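Parness Street Back Room Gallery - Drives, Trays and a Lot of Cable

Posted 21/12/2020

So I finally got around to putting the back room page together. A few of you have been asking since June, when I mentioned that the old tower was making a noise like a coffee grinder and that I was going to open it up and sort out the storage once and for all. Well, I did open it up, and then I kept going, and by the end of it I had drives on the kitchen counter, drives on the windowsill and one drive in the bread box (it was clean, and it was dry, and it had a lid - I stand by it).

If you're new to the site, the back room is where I keep everything for the Janow project. That's the big pile of family and neighborhood photos I've been scanning for years now. When I last checked, the Janow folder had 2,161 scans in it, and that's before I've even started on the slides. All of that has to live somewhere, and for a long time it lived on whatever I had lying around, with names like "backup new" and "backup new REAL." I'm not proud of it.

The plan was pretty simple. Put the good drives in trays, label the trays, write down which drive holds what, and get rid of anything that clicks. I set aside 2 evenings for this. It took 4, and one of those was just me reading labels with a magnifying glass and a flashlight between my teeth.

A few things I learned along the way, before we get to the gallery.

Drive trays are wonderful when you've got the right ones. The plastic kind, where the drive sits down into the tray and there are tabs to squeeze, is my favorite by a mile, and I love not having to hunt for tiny screws on a dark carpet. But they don't swap between cases nearly as often as you'd hope. I bought a bag of secondhand ones from a little shop called Hirkirska and maybe half of them fit anything I own. The rest are in a drawer. I'm sure they'll come in handy for something!

Push the tray in slowly, too. The first time I did this, years ago, I shoved it in like I was closing a filing cabinet, and I bent something in the connector and spent the whole weekend sulking. These days I go in nice and easy and stop if it feels wrong.

And write your labels BEFORE the drive goes in. I have written upside down on masking tape with my arm inside a computer up to the elbow, and it looks exactly like you'd think. My first label was supposed to say Janow 1 and it reads more like James.

I name all my drives after soups, by the way. It started as a joke and then it stuck, and now I can't imagine doing it any other way. Gulyás is the main one and holds the finished scans. The backup is Borscht. There's a Minestrone with odds and ends on it, which seemed right. It makes for some strange phone calls ("is it on Gulyás?" "no, I think I left it on Minestrone") but I never mix them up, and I mixed up Disk A and Disk B constantly.

On to the gallery. It's a short one for now - I'll add to it once I've been through the rest of my folder and thrown out the blurry ones.

A 3.5-inch drive in its black tray, with the light blue tabs that I like so much. Whoever decided to make those a different color from the rest of the tray has my thanks, because black on black inside a case is no fun at all.

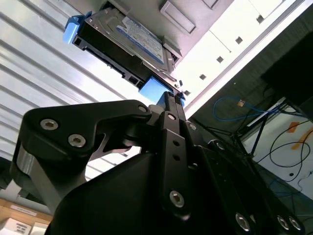 Krisztina Katona wrote in to say that blue tabs or no blue tabs, a backup sitting in the same room as the original is only half a backup, and that I ought to mail Borscht to my sister and have her keep it in a closet. She does this with her own family pictures and swaps the drives over twice a year.

Okay, fair point, and I've ordered a padded box. My sister has been warned.

Still to come on this page: the label sheet (typed, this time), the drawer of trays that don't fit, and the slides if I ever get them out of the attic. Tibor Sipos, if you're reading, I still have your screwdriver set and I'll bring it by after the holidays. If anybody else wants some spare trays, send me a note with the make of your case and I'll dig through the drawer. All I ask for is postage.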